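Fake parking tickets as a comedy bit: how much trouble am I in?

Posted in Stage & Stunts > Pranks and Props

Paraschiva Bratu

I do stand-up, mostly at Coma, a basement club in Ruritz with two working microphones and a third one we keep for sentimental reasons. I have a new half hour in February and a marketing plan that made sense at 1 a.m., so I'm bringing it here before I do something with it.

The plan is fake parking tickets. I'd put them under windshield wipers near the club in the afternoon. From a few feet away they look like the real thing: right shape, right sickly color, a little box for the license plate. When you pull one out and read it, the offense is something like "parked with visible smugness" or "bumper sticker expired under ordinance of 1902." The fine is one evening of your life, payable at Coma, 8 p.m., and the ticket gets you in for half price.

I had 500 printed already. Yes, I know the order of these steps is wrong.

My worries are these. A friend of mine says it counts as impersonating an officer, but he also says that about Halloween. The city seal is on there, except I redrew it so the eagle is asleep. And one person I tested it on in my own driveway went white, then red, and read the joke only after she had called her husband. She laughed in the end. He did not, and he was on speaker.

So can I do this, and if I can, is it any good? I would also take "no" from someone who has had a worse idea and gone through with it.

3 people found this useful

Sandu

I've had a worse idea and gone through with it, so I'll take this one.

A few years back I made fake towing notices for an improv show. They said "your car has been towed" and I stuck them on poles next to empty spaces. You'll see the flaw. Somebody whose car really had been towed found one, called the number, and got the box office. She was on the line for a long time. We comped her four seats and she never used them.

First, the seal. Take it off. I'm not a lawyer, but I have now sat across a desk from one, and the sleeping eagle is the thing that would bother me. Lots of places have a rule about using the city's seal or anything close enough to be mistaken for it, and "close enough to be mistaken for it" is your whole bit. Same goes for the words "police," "court" and "final notice." Your friend is probably overdoing the officer part, as long as you aren't in a uniform writing these out in front of people. Don't be in a uniform writing these out in front of people.

Second, leafleting. A lot of towns don't allow any kind of flyer on parked cars, funny or otherwise. Call the city clerk and ask about handbills on vehicles. Don't lead with the joke. I led with the joke and was transferred three times.

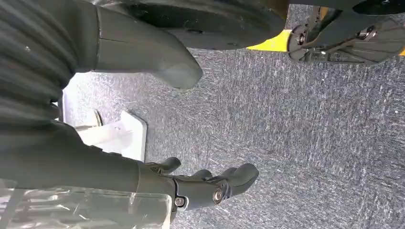

Gray speckled carpet, filling most of the frame.

Third, and this is the stagecraft part, your reveal is too late. A fake object is funny for about as long as it takes someone to get worried, and after that you're just a person who worried them. Your driveway lady had time to make a phone call. You want the joke readable before the thing is all the way out from under the wiper. Put the stupidest line at the top in the biggest type. "SMUGNESS VIOLATION" would do it. The people who only half look will still get a jolt, and it'll last a second, which is the right size for a jolt.

Fourth, nobody's cash should be anywhere near it. Don't print a dollar amount, even a silly one. I know a guy who put $800 on a fake bill for a bit about dentists, and somebody's mother mailed him a check. For $800. He had to mail it back with a note, and he says the note was harder to write than the set.

What I'd do with the ones you've already printed: hand them to people in person, on the sidewalk, with your face attached. You lose some surprise, but you find out on the spot whether it's funny, and if it isn't you can say sorry and walk off briskly. Or use them inside. Leave one on every chair before doors open and have the offense be about the person sitting there. "Arrived early, looked eager." You've got a captive room and no windshields.

Marked as helpful by Paraschiva Bratu

bisis_upstairs

just do it lol. I run a night called Bisis and we put fake eviction letters on every table once and people LOVED it. one guy cried but he was going through something. if you get in trouble it's press

Sandu

Please don't take the eviction advice.

Paraschiva Bratu

Thank you both, in different amounts.

I called the clerk. No flyers on vehicles, at all, and she asked why I wanted to know in a voice that suggested she already had a list. So the windshields are out. I'm covering the eagle with a sticker, by hand, one ticket at a time, and I'd like it noted that this is the most work I have ever put into a joke. They're going on the chairs.

I kept "visible smugness." My opening line is now the phone call with the husband, who has been told, and who would like it known that he was not that upset. He has asked for two tickets. The other kind.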